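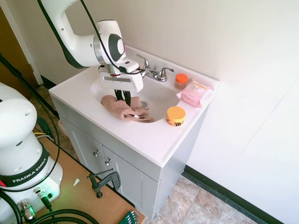 4.2 Préparer l'enregistrement d'un concert

Le Turitz promet un « son de salle fidèle ». Prenez la formule pour ce qu'elle vaut et faites vos réglages à l'oreille.

1. Placez l'enregistreur face à la scène, à 15 mètres au plus. Au fond de la salle, vous capterez surtout le bar.

2. Désactivez le mode Auto. Il monte le gain entre les morceaux et écrase le premier refrain.

3. Réglez le gain pendant la première partie, puis baissez-le de 2 crans. La tête d'affiche joue toujours plus fort.

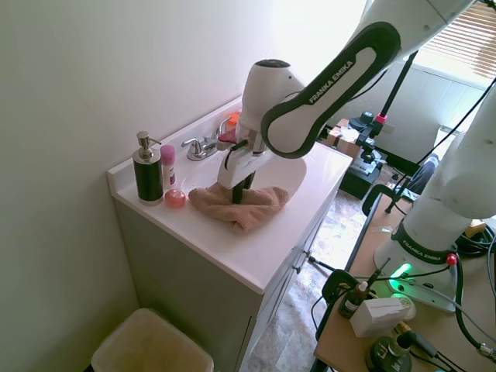 4. Appuyez sur REC deux fois. Un seul appui met l'appareil en attente – le voyant clignote, rien n'est enregistré.

Remarque : l'autonomie annoncée va jusqu'à 23 heures, écran éteint et sans micro externe. Senthil Joseph, qui a relu cette section après la tournée de mai, conseille une batterie de rechange.

Attention : ne retirez pas la carte tant que le voyant est rouge. La fonction « Récupération » du menu Outils ne retrouve pas grand-chose.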